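Zaselo, espace d'assistance
Ticket : les portions changent toutes seules quand j'exporte mon carnet de recettes
Statut : résolu
Ouvert par : Liesbeth Postma
Suivi par : Guoqing Qin

Liesbeth Postma, 2020-06-04, 8 h 52

Bonjour l'équipe !

Alors voilà, je tiens le carnet de recettes de notre groupe de cuisine de Dombridge (soupes, ragoûts, confitures, tout ce qui mijote) et depuis la mise à jour je n'arrive plus à sortir un PDF correct. À l'écran tout va bien, mes quantités sont bonnes, je peux naviguer, modifier, enregistrer. Mais dès que je clique sur Exporter, les recettes prévues pour 40 personnes repassent à 4. Pas toutes, en plus ! Le bouillon de légumes est juste, la soupe de pois cassés est fausse, et la compote a les bons ingrédients avec un temps de cuisson vide.

J'ai déjà vidé le cache, je me suis déconnectée puis reconnectée, j'ai essayé avec un autre navigateur et sur l'ordinateur de ma sœur. Pareil partout. Je précise que je n'ai pas touché aux réglages du carnet (enfin, j'ai changé la couleur des titres, mais je doute que ce soit ça).

Guoqing Qin, 10 h 15

Bonjour Liesbeth, merci pour tous ces essais, je vais pouvoir sauter la moitié de mes questions ! Il m'en reste deux. Est-ce que les recettes fausses ont été saisies à la main ou importées d'un ancien carnet ? Et pouvez-vous me dire quel modèle de mise en page vous utilisez pour l'export ? C'est écrit en petit sous le nom du carnet, dans l'onglet Présentation.

Liesbeth Postma, 10 h 40

Le modèle s'appelle Plirkberg. Pour l'import, bonne question... j'ai regardé, et oui, la soupe de pois cassés et la compote viennent de notre vieux carnet Kong, celui qu'on avait avant Zaselo. Le bouillon, je l'ai tapé moi-même un soir. Je n'avais pas du tout fait le rapprochement !
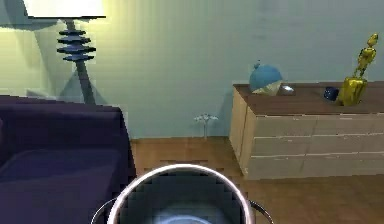

Grande marmite en inox, canapé violet à gauche.

Si vous pouviez regarder assez vite, ce serait formidable, je dois donner le fichier à l'imprimeur avant la fin de la semaine et il me faut encore une relecture complète. La dernière fois on avait laissé passer une cuillère à soupe de sel à la place d'une cuillère à café, et j'en entends encore parler.

Guoqing Qin, 11 h 30

L'illustration est bien arrivée, elle s'exporte sans souci chez moi. Pour les portions, j'ai trouvé la piste. Les recettes venues de Kong gardent deux champs : la quantité de base (4 chez vous) et la quantité affichée. Le modèle Plirkberg lit le premier champ, alors que l'écran lit le second. Je vous propose ceci :

Ouvrez le carnet, puis Outils, puis Vérifier les recettes importées.
Cochez Remplacer la base par la quantité affichée.
Lancez la vérification et attendez le message vert, ça prend environ 3 minutes.
Refaites un export, du seul chapitre « Grandes quantités » pour commencer.

Faites une copie du carnet avant, s'il vous plaît.

Liesbeth Postma, 13 h 05

Copie faite, vérification lancée, message vert obtenu ! La soupe de pois cassés est enfin pour tout le monde, youpi. Par contre le temps de cuisson de la compote est toujours vide, et maintenant que je regarde de près, les confitures ont le même problème. À l'écran je lis bien les durées.

Guoqing Qin, 13 h 48

Regardez comment la durée est écrite dans la fiche. Si c'est du texte libre, du genre « trois bons quarts d'heure », l'export ne sait pas la lire et laisse un blanc. Il faut des chiffres suivis de « min » ou « h ». Vous pouvez garder votre formule dans le champ Remarques, qui s'imprime juste en dessous.

Liesbeth Postma, 15 h 20

Ah mais c'est exactement ça ! Sur la compote j'avais « jusqu'à ce que ça sente bon dans l'escalier ». J'ai corrigé 9 fiches, les phrases sont passées en remarques et le PDF est complet, temps de cuisson compris. Je lance la relecture ce soir avec un grand thé. Merci mille fois pour votre patience, vous pouvez fermer le ticket !

Guoqing Qin, 15 h 34

Parfait, je ferme. J'ai signalé le souci des deux champs à l'équipe qui s'occupe des modèles. En attendant le correctif, relancez la vérification si vous importez d'autres recettes de Kong. Bonne relecture !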